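Subject: Re: [benchtop] Used perforated plates – worth it?

> Has anyone here bought a secondhand breadboard for a home bench? I've
> got 424 to spend and the new ones start way above that. Also, how do
> you keep cables from taking over the whole surface?
> – Brurton

Hi Brurton, and hi all,

Yes, go used! I paid 355 less than you've got, from a surplus place out in Punville, and the list price on mine was 1,355. Mine had scratches, one gummy corner and a few holes full of old glue – an evening with a pick and some alcohol took care of that. Take a bolt with you when you go look, and try the holes in the corners first (those get chewed up the worst).

Cables are where I'm still a mess. White ones do show up nicely against gray metal, I'll give them that, but I let mine wander in big loops and then end up needing the holes underneath. Two from the bench, holes and white cable in both:

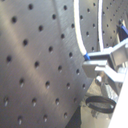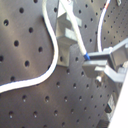

Questions for the rest of you

1. Does anybody have a cable clip that fits these holes and doesn't cost a fortune?
2. Is the Timolton swap still on for September? I can bring spare bolts.

Sorrentino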